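**Robots can pack a bag now. Sort of. Bring a book.**

FASUNPORT, December. Two arms, one suitcase, a pile of household stuff, and a lot of waiting. That was the demo this week at Mustus, the small automation outfit that moved into the old Moynihan building last spring and has been pretty quiet since.

The question going in was simple enough. Can a machine do a chore yet? A real one, the kind you do at home while thinking about something else, or the kind a stockroom kid does 400 times a shift.

Answer from the people who build them: some of it, slowly, and with somebody standing close by.

"Picking up is mostly fine," said Hajar Badawi, who runs the bench work at Mustus. "Putting down is where we lose our afternoons."

The bag job works like this. Two arms share a table. Toiletries and small containers go in an open suitcase, clothes come out of a laundry basket, and the arms are supposed to get everything stowed without crushing, dropping or flinging any of it. Badawi says flinging was a bigger problem in the summer. She did not elaborate much. There is a dent in the break room door.

Best run so far is a little under four minutes. She timed herself on the same job and came in at 30 seconds, and says she wasn't trying.

Still, a year ago the thing could not do it at all.

Mustus has logged 3,280 attempts at the packing job since it started keeping score. Badawi would not give out a success rate. It changes too much with what's in the bag, she said, and a good number on jars tells you nothing about shirts. Hard things with straight sides go well. Tubes are so-so, they roll. Clear plastic is a headache because the cameras have trouble telling where it ends and the table starts.

Cloth is the worst by a mile. A folded shirt stays folded right up until you lift it by the wrong layer, and then it's a rag. The arms will have another go, and another. We watched one try for a corner five times before Badawi reached over and hit pause.

"It doesn't get bored," she said. "I do."

So who is this for? Not your bedroom, not soon. Mustus is looking at back rooms first. Returns counters, hotel lost and found, gift box packing, anyplace there's a table and the same dozen things coming across it all day. The company has one trial going, with Nurnau, a mail-order shop on the east side of town that sends out travel kits. Two arms there fill the kits on the evening shift. Four items per pouch, always the same four, always laid out in the same spots.

Nurnau says the arms have filled 2,000 pouches since the trial began. A worker checks each one and closes the zipper. The zipper was in the original plan for the arms and got dropped after the first week.

We asked if anybody's hours got cut. The shop says no, the evening shift was short-handed to start with and the person who used to fill pouches now does the checking and the lables. We talked to her for a minute on her break, she didn't want her name in. Said the arms are okay company, that they're slower than her, and that she has to go fix things when a pouch slides. Which it does, a few times a night.

At home is another story. Homes are a mess, for one. Every house has a different basket, different drawers, a kid who leaves a shoe in the wrong place. Badawi has two of her own (kids) and laughed pretty hard when we asked if she'd take a set home. She would not. Too big, too loud, and they need a table nobody touches.

She does think sorting comes next. Small stuff into small compartments, the kind of desk organizer everyone owns and never keeps up. It's a nice job for a machine, she said, the slots don't move and nothing's soft. Drawers are harder. You have to pull just enough and hold the body of the thing still with the other hand, and if it's light plastic the whole works comes toward you. Two arms help there. Getting two arms to agree on who holds and who pulls is the part her team is stuck on at the moment.

Laundry folding from a heap, the one everybody asks about? "Ask me later," she said. How much later, she wouldn't say. She has folded more shirts at work this year then in her whole life before it, all so the arms could unfold them wrong.

Cost came up too. Mustus isn't quoting a price. Nurnau is paying nothing for the trial beyond floor space and power, and hasn't decided if it would pay after. A manager there told us the math only works if the checker can watch more than one table at once, and right now she can't.

The trial runs through the end of winter. Mustus plans to open the bench to visitors for an evening before then, time to be posted on the door. Parking is in back, off the alley. The front lot belongs to the tire place and they do tow.
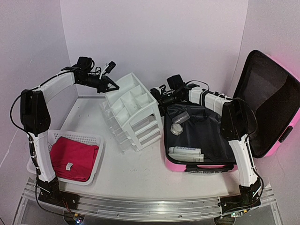
*The packing bench at Mustus, with the suitcase open at right.*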